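El otro día, mientras pasaba la aspiradora por tercera vez debajo del sofá (tenemos perra, no hace falta que diga más), me volvió la pregunta de siempre: ¿cuándo va a hacer esto una máquina por mí? Pero hacerlo de verdad, ¿eh? Con las sillas en medio, el calcetín perdido y el cable del cargador.

Llevo desde abril dándole vueltas y leyendo todo lo que pillo. Culpa de Lorenz Bühler, que me coló en una demostración de Zwahlen en la que un brazo doblaba toallas. Doblaba muy bien, todo hay que decirlo. Una toalla, otra toalla, otra toalla... y a la que le pusieron una funda nórdica se quedó pensando como yo delante de una funda nórdica. Ahí le cogí cariño.

El caso es que en casa hay tareas que llamamos «fáciles» y que son una barbaridad. Coger una caja del suelo, por ejemplo. La ves, te agachas, la levantas, ya está. Pues para un robot hay que saber dónde acaba la caja y dónde empieza su sombra, si lo que hay al lado estorba o se puede empujar, y cuánto cede lo de abajo si es una tela. Y la tela es lo peor, porque cambia de forma en cuanto la tocas. Una arruga de nada puede parecer un borde, y una pelusa puede parecer algo que hay que recoger (en mi casa lo sería, claro).

Yo pensaba que lo difícil era la mano. Los dedos, la fuerza, no romper el vaso. Y sí, también, pero cuanto más miro estas cosas más me parece que el lío está en ver de cerca. Cuando te acercas mucho a algo pierdes el conjunto: te quedas con un trozo azul, una curva blanca y un montón de gris oscuro, y con eso tienes que decidir hacia dónde mueves el brazo.
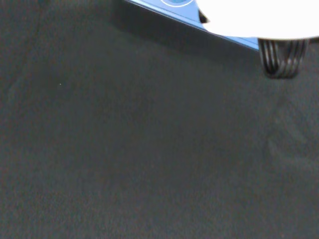
Lingyun Ding me contestó, cuando le conté todo esto por mensaje, que yo estaba pidiéndole demasiado a un solo aparato, que en su cocina ya hay una máquina que friega y otra que lava la ropa y que a ninguna le exige que sepa lo que es una silla. Que lo de tener un único robot para todo es un capricho de película, y que prefiere diez cacharros tontos a uno listo que se quede parado en el pasillo.

Y me dejó pensando, porque razón no le falta. El lavavajillas es un robot estupendo si lo piensas un poco. Lo que no hace es recoger la mesa, ni rascar el arroz pegado, ni guardar los platos después, y resulta que esas son justo las partes que me dan pereza a mí. Entre máquina y máquina siempre hay una persona llevando cosas de un sitio a otro. En mi casa, esa persona soy yo.

En los talleres parece que van por delante, aunque tampoco tanto como creía. Aurelia Moser trabaja en Resthorpe, en la parte de embalaje, y me cuenta que allí los brazos son una maravilla mientras las piezas lleguen siempre igual colocadas. En un turno bueno pasan 2.626 piezas por su línea y ella casi no toca ninguna. Luego llega un lote con el cartón un poco blando, o alguien deja una bandeja torcida, y a parar todo. El mes pasado tuvieron que meter mano 238 veces, que ella las apunta porque se lo piden. Enderezar, apartar, volver a empezar. Me dijo que su trabajo ahora consiste en dejarlo todo bonito para el robot, y nos reímos, pero a mí me suena a recoger los juguetes antes de encender el aspirador automático.

Por cierto, el nuestro (un Posell de segunda mano, 100 euros, un chollo) sigue vivo. Aguantó seis días sin atascarse y al séptimo se comió el fleco de la alfombra. Lo rescaté con las tijeras de las uñas y desde entonces le pongo una banqueta delante, así que ya veis quién trabaja para quién.

¿Mi apuesta? Para doblar toallas en casa, un rato todavía, y encima serán caras y lentas. Para vaciar el lavavajillas, bastante más. Para hacer la cama con la perra dentro, ni lo sueño. Pero me gustaría muchísimo equivocarme, y si alguien tiene en casa un trasto que recoja cosas del suelo sin que haya que prepararle el terreno, que me lo cuente en los comentarios, por favor, que voy en serio. ¡Y con el precio!

Me voy a tender, que la lavadora ha pitado hace media hora.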